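How to Wrap Your Hands Before a Boxing Session

If you've just joined a boxing gym, chances are somebody handed you two long rolls of cloth and assumed you'd know what to do with them. I certainly didn't, and I spent my first month with wraps trailing out of my gloves like loose bandages! So let's go slowly, and please don't worry if it takes a few tries.

Find a clear bit of table to rest your elbow on, then slip the thumb loop on and spread your fingers as wide as they'll go. Bring the wrap across the back of your hand and around the wrist three times. Keep it flat and snug, but you should still be able to make a fist comfortably.

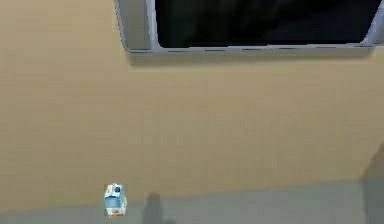
PILTPORT, 10 Jul 2024

Now come up from the wrist and go around the knuckles three times (fingers still spread, it's easy to forget). From there, run the wrap down to the wrist and up between the little finger and ring finger, then back to the wrist, and do the same for the other two gaps — this is the fiddly part, and everybody grumbles about it.

Go once around the thumb, once more over the knuckles, and use whatever is left on the wrist before you close the strap. Make a fist and tap it into your other palm. If your fingertips tingle or change color, undo it and start again a little looser.

At Rekach, the gym where I help with the beginners, we ask people to practice both hands for 7 evenings before their first bag session. Your weaker hand will feel terribly clumsy at first, and mine still does some nights. Wash the wraps after every session, hang them up to dry, and roll them with the strap end in the middle so the thumb loop is waiting for you next time.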